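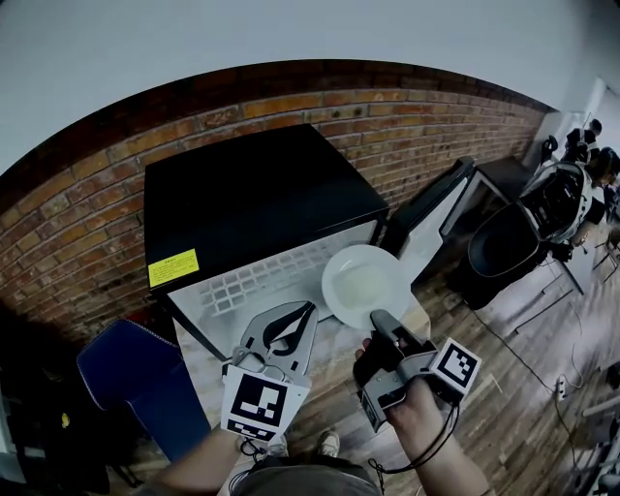 Lebensmittelhygiene, Skript zur zweiten Sitzung

So, heute geht's ums Kühlen von Resten, mein Lieblingsthema! Gekochter Reis ist heikel, weil die Sporen von Bacillus cereus das Kochen überstehen. Also: flach ausbreiten, binnen 2 Stunden in den Kühlschrank, und beim Aufwärmen bitte auf 70 Grad im Kern (ja, auch in der Mitte, ich frag das ab).

Wer mag, rechnet bis zum nächsten Mal die Abkühlkurve für 800 g Reis durch, die Tabelle liegt im Kursordner.

Diese Website verwendet Cookies. Einstellungen | Alle akzeptieren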